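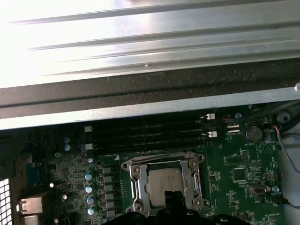

About Durkeck Surveys

Durkeck Surveys is a land and engineering survey firm based in Forton. The company was formed in 2000 as a two-person boundary practice and now runs nine field crews, with a drafting and data office on the same site.

What we do

Our work falls into three groups. Boundary and title surveys are still the largest by number of jobs. Construction layout covers roads, drainage, building grids and as-built checks. Monitoring is the newest group and covers retaining walls, embankments and existing buildings next to deep excavation.

Monitoring jobs are set up with fixed prisms and a total station on a concrete pillar or wall bracket. Readings are taken at an interval agreed with the engineer and compared with a baseline set before work starts. If a point moves past the trigger level, the project contact gets a notice with the point number, the direction and the amount. We do not interpret the movement. That is left to the engineer of record.

Control and accuracy

All projects are tied to a control network checked by closed traverse or by repeat static GNSS sessions. Levels are run with a digital level and closed back to the starting benchmark. We maintain 194 permanent control marks in and near Forton, each with a record sheet giving coordinates, height, a location sketch and the date of the last check. Record sheets are supplied to clients on request. Marks that have been disturbed are withdrawn from the list until they are re-observed.

Standard layout tolerance is 2 mm for anchor bolts and structural steel, where sight lines allow it. Earthwork and utility tolerances are set job by job and written into the quote.

Data delivery

Drawings are issued as DWG and PDF. Point files are supplied as plain text with a code list. Raw observations and field notes are kept with the job file, and a copy can be requested at any time - there is no charge for the first copy.

Company history

Terkon, a layout contractor, was merged into the firm some years after it was formed, and its crews still handle most of our structural steel work. The Babalola Road office opened later and holds the plan archive, including older paper plats. Plats are scanned in the order they are requested. The archive counter closes for two weeks each September for reindexing.

Page last updated Apr 10, 2026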